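The dish rack that never sees a dish

Achilleas Stefanou keeps his tape in a dish rack, and he'd like you to think about doing the same.

I had been on the phone with him for maybe a minute before he brought it up. I'd called to talk about small-space organizing, the subject of the evening class he teaches at the community center in Mandcombe, and he went straight to tape. "Everybody has tape," he said. "Everybody loses tape! You put it in a drawer and the drawer eats it."

So on Thursday, July 19, 2018, I drove over to see the workroom he shares on Rodwood Street, with its pale walls and one long dark table. He has been sorting other people's garages and craft corners for nine years, and he talks about a good rack the way some people talk about a good knife.

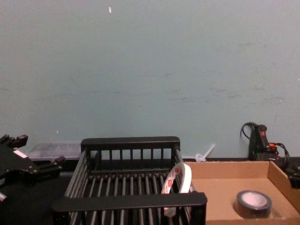 "A drawer hides things and a shelf stacks things," he told me. "With a rack you get slots. You stand a roll up on its edge and you can pull it out with one hand." He bought his first one in December, meaning it for the kitchen, and it was in there for all of five days. Then he needed somewhere to put his packing supplies, and the plates went back to the cupboard.

His class has picked up the idea with real gusto. There are 21 people in this session, and by the second week they were bringing in racks from home, old ones, bent ones, one that had been living in a shed. Stefanou loves this part. He had them try everything in the slots: pot lids, envelopes, sandpaper, a stack of record sleeves (those fit beautifully, by the way).

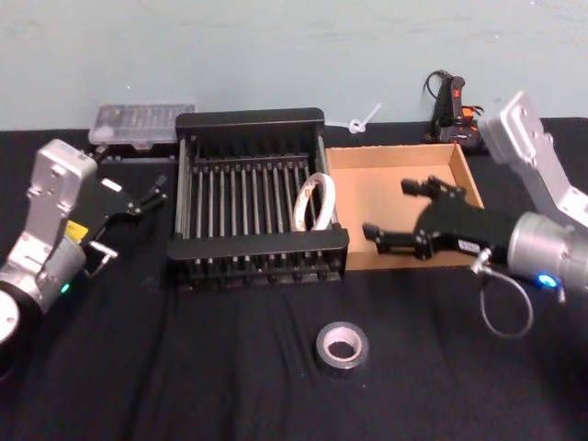 What goes into a rack and what doesn't is where he gets picky, and I found this the most useful part of the whole afternoon. Anything with loose small parts gets a case with a lid, and he likes a clear one, like the organizer at the back of the table, where you can faintly make out the compartments through the plastic. Flat things and odd shapes get a shallow cardboard box. And rolls go on edge. The duct tape was lying flat on the black cloth when he came to that point. "Flat is fine while you're working," he said. "Flat is not where it lives."

I asked whether the cardboard bothered him, next to all that talk about slots. He laughed. He's a great believer in cardboard. A cut-down box costs nothing and you can write on it, and when it gets tired you recycle it and cut another. He once fitted out a whole sewing room for a client in Asilport with 135 of them, every one labeled in pencil. 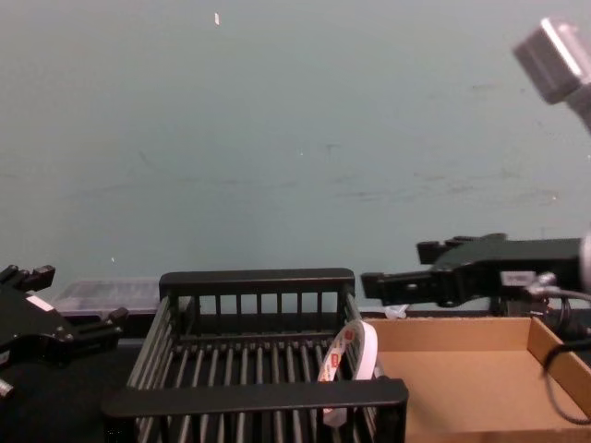

Raptis wasn't so sure, and told me that a low box is an invitation to toss things in, and that after a month you have a junk drawer without the drawer. Stefanou has heard this before and half agrees. His answer is to keep the walls low on purpose, so a pile shows right away, and to empty the box out on Fridays. "If it's tall, you forget the bottom," he said. "If it's short, you're embarrassed sooner."

The rack gets pushed right up beside the box, and he's fussy about that too. Leave a gap between them and something will roll into it, most likely a zip tie or the cap off a marker. He likes the heavier racks, which stay put when you yank a roll out in a hurry. 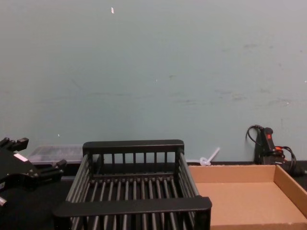
Rack on the left, open cardboard tray on the right, in the Rodwood Street workroom.

Before I left I asked what he would tell someone with one free evening and a messy table. Start with the thing you hunt for most, he said, and give it a place you can see from the door. For him that was tape. For one of his students it was scissors, and for me, I'm sorry to say, it's the phone charger.

The next round of classes in Mandcombe is open for sign-up now at the front desk, and he asks that you bring a rack if you have an old one lying around. Bent is fine.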